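Kilasix Open Day

The Kilasix Open Day is a yearly demonstration of hand-held gripper tools and the robot arms trained with them, held each December at the Lasen workshop in Pitum. It was started by the engineer Nantana Suwannarat and is free to attend. Admission is limited to 200 visitors, who are taken through in small groups.

Format

The program has 2 sessions, the first at 10 a.m. In each, an operator picks up and sets down household objects with a two-fingered gripper carrying its own camera. Visitors may then try the tool themselves. The recordings are added to the Matubbar collection, which held 516 sessions when it was first opened to outside groups and later passed 1,000.

Equipment

The gripper has two opposed fingers, opened and closed by a hand trigger. The camera looks out past the fingertips, so that the operator and a robot arm share nearly the same view of the work surface. Worn fingers are kept in service until grip is affected - a practice set out in the workshop notes by Charoen Boonchu. 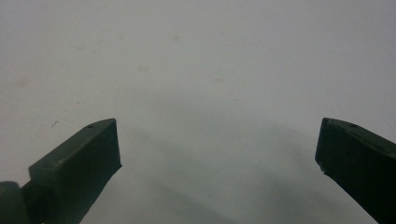 Vol. 2, p. 16

Dark green fingers spread wide over a pale surface, with nothing held between them. The right finger has a small notch partway down its left edge. Open-gripper views of this type are used at the demonstration to explain how the gap between the fingertips is measured.

See also: Matubbar collection; Pitum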